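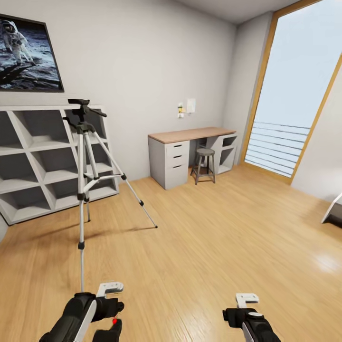
Rehearsal room, Gonine simulator. Tripod with pan-and-tilt head, no camera on the plate, both grippers empty.

Gallery: automated studio preparation at Valten, Drorport
9 March 2020

Valten hires out small furnished rooms for video work at its Drorport site and sets up the equipment before each booking. Since August part of that work has been assigned to Palomino, a two-armed mobile robot operated by the studio technicians. The views on this page are rendered in Gonine, the simulator in which each job is rehearsed before it is run on the floor.

A tripod is an awkward object for a machine. The legs are thin, the brace between them limits where a gripper can close, and the long pan handle sticks out to one side. In the rehearsal room the tripod stands close to a low white shelving unit, with the desk on the far wall and a large window to the right. Glare from the window falls on the floor, as it does in several of the real rooms at certain times of day.

Before the change, a technician carried the equipment in, placed it against a floor plan and went on to the next room. The same technician now rehearses the move, checks the planned path and watches the run from a workstation. One person may watch 2 rooms at once. The limit is written into the site procedure and applies on every shift.
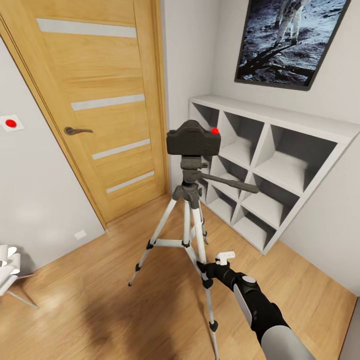

Approach speed is reduced to 110 millimetres per second once a gripper is within 300 millimetres of a leg. Technicians asked for this during the first weeks, as the earlier setting left too little time to stop a poor approach. Runs are slower as a result – the booking schedule was changed to allow for it.

Mounting and removing cameras remains a manual task. The technician fits the camera, locks the plate and checks the level by hand, and the robot is held until that person has left the room. Cable routing is also manual.

The largest effect has been on how the day is arranged. Lifting and carrying have gone down. Screen work has gone up, and the longer periods of sitting were raised at two staff meetings. Technicians now change over between the workstation and the floor during each shift. The job grade was reviewed at the same time, as path checking was not part of the original role.

Training takes 5 days, most of it in the simulator. New staff start with an empty tripod and move on to one carrying a camera, where the weight is higher up and a small push at the foot matters more. Faults found in rehearsal are logged against the room layout, and the layout file is corrected before the next booking.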